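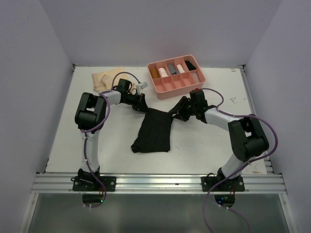 Nahuel Espinoza

Two arm folding demos – keep the messy starts or throw them out?

Hi all, new-ish here. Collecting teleop demos for a fold and put away task. Small cloth items, fold or roll, then into a pink organizer with ten compartments, two rows of five. Both grippers take the far corners of the cloth first, thats how every episode begins right now.

I have 147 episodes so far. Trained a first policy on them Monday and it does fine when the cloth is lying nice and square. If a near corner is bunched up, like the left one on the black cloth, it grabs the far corners anyway and folds the lump right in. Then the bundle is too fat for the compartment and it just pushes at the divider.

So, what I need to know:
Do I keep episodes that start with a bunched corner, or do I flatten everything by hand before I hit record?
Does it matter that the organizer sits at a different angle from day to day? I haven't been careful about that.
Some episodes start with the back row already full and the front mostly empty. Others start from an empty tray. Mix them or train separately?

Budget is 700 episodes by the end of July, one operator (me). Fixed camera plus the wrist views.

pleltero

Keep the messy ones. Definitely keep them. If you flatten by hand the policy never sees a lump, and then it meets one the first day you let it run and has no idea.

But look at what you are doing in those episodes. If YOU grab the far corners and fold over the lump, you're teaching it to do exactly what it does now. Add a fix-up step: left gripper lets go, pulls the near corner out, goes back to the far corner, then fold. Do it the same way each time. I had a set where half the time I pulled the corner with the left arm and half with the right, and the policy would start with one, stop, start with the other. Sat there twitching. Had to redo a big chunk of it.

Organizer angle – leave it alone, variation is good there. Just don't let the angle go along with something else. If the tray is always turned on the days you do black cloths, it will pick up on that. Shuffle it every few episodes.

Tray fill, I would mix. It has to find an empty compartment at some point anyway. Write the starting fill in the episode notes so you can split it later if you want to.

Coughlan_R

Disagree a little. With only 700 I would get the clean case solid first, then add messy ones. Start with mostly flat cloths and go up from there. A friend's group did 1,000 all random and it was mediocre at everything.

Also black cloth with black grippers is hard to see at the fingertips. Do more light colored ones, or get more light on the table.

grinik

just collect more data

Nahuel Espinoza

Thanks both. Went back thru my recordings and yep, I fold over the lump in nearly all of the bunched ones. So thats on me. Pulling those out of the training set, not deleting, and rerecording with the left arm doing the fix-up every time.

@Coughlan_R I can't really avoid the dark cloths, they are part of the task. Will try a second lamp on the right side tho. Have beige and gray ones as well so I'll alternate.

One more thing – do you cut the part at the end where the arms go back to home? Mine has 10 seconds of basically nothing in some episodes.

pleltero

Cut it down but leave a little of the return in. If you cut right at release it tends to hang over the tray with the fingers open and not leave. Ask me how I know.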